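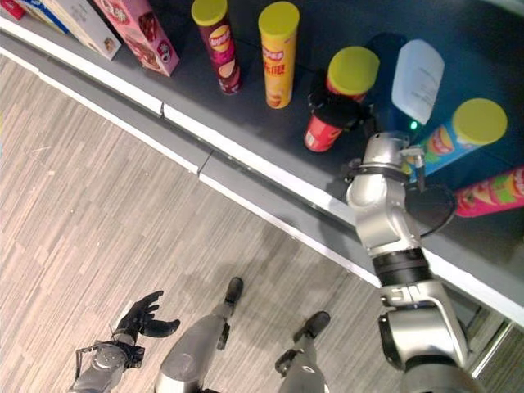

*Boxes and chip canisters on a store shelf*

# How to apply for rechecking of your exam paper

Many students of Wernum College ask me how they can apply for rechecking when a mark is lower than they expected. I have done it for my own chemistry paper, so I write down the steps in the order I did them.

First you must understand what rechecking means. The board office in Narcombe does not read your answers again. They only look if every answer has received a mark, and if the total is added correctly. If your total is right but you think the examiner was too strict, this form will not help you.

## What you need

- Your roll number slip (the original and one copy)
- A printed result page with your name on it
- Form 2355, which you can take from the college office
- The fee of 497 for each paper

## Steps

1. Fill in the form with a black pen. Write your name exactly as it is on the roll number slip, also if the spelling there is wrong.
2. In box 7, write the subject and the paper code. If you apply for two papers, you need a separate form for each.
3. Pay the fee at the Sheehan Street counter and keep the receipt. They do not print it a second time.

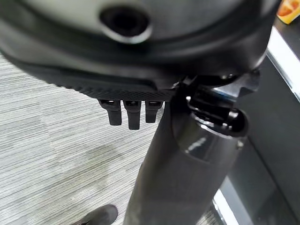 4. Put the form, the copies and the receipt in one envelope - please do not staple the receipt, a paper clip is enough.
5. Give the envelope at the window and ask for a diary number. With this number you can ask later where your application is.

The last date is printed at the bottom of the result page. For the supplementary exams in November the dates are different, so look at the new page and not at the old one.

If the total changes, you receive a new result card and the old one must be returned. I had to wait seven weeks for mine, and my marks went up by two.

Last updated: 5/20/25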